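Facilities Support Desk, Grerkthorpe Building
Ticket 76: Tabletop mat in Room 28 does not lie flat
Status: Resolved, pending final check
Category: Furnishings and table coverings
Opened: 4/5/22

Issue as reported
The requesting department states that the quilted blue-gray mat supplied by Vokholm for the white table in Room 28 lifts along one long side. Plates placed near that side rock when touched. The department uses the table for place setting and serving exercises and asks that the mat be corrected or replaced.

Initial response
The requester was asked to confirm whether the mat had been washed, and if so at what setting. The requester confirmed one machine wash, warm, followed by tumble drying. The Vokholm care sheet permits a cold wash only and advises drying flat.

Entry 2
The mat was removed and laid face down on a clean surface for 20 hours under an even load of boxed paper. On return to the table the long side was flat. One corner still rose slightly when the mat was pushed toward the near edge of the table. The mat had been placed too close to that edge, and its corner was catching on sleeves and bags. The department was advised to move it back and to leave the right-hand part of the tabletop bare for trays.
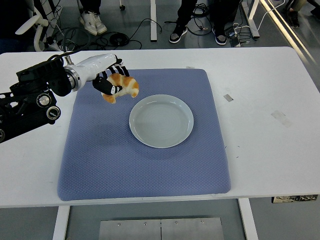
The round plate has been retained for the exercises. A second plate from the Mészáros set was tried and withdrawn, as its foot is narrow and it tilts on padded material regardless of the condition of the mat. Departments ordering tableware for use on padded coverings are requested to select pieces with a wide base.

Entry 3
The requester asked whether the scuff on the tabletop could be treated under the same ticket. It can. Cleaning staff are to use the Grorkine surface cream with a soft cloth, wait 15 minutes and wipe with plain water. Abrasive pads are not to be used on this table. If the mark remains after two applications, a separate request should be opened under Table Surfaces.

Entry 4
The requester reports that the plate now sits level and that no further lifting has been observed. Surface cream applied once. Mark fainter, second application scheduled.

Remaining actions
Care sheet to be copied to the department and kept with the spare mat.
Spare mat to be stored rolled, quilted side out. It is not to be folded.
Ticket to remain open until the second application has been recorded.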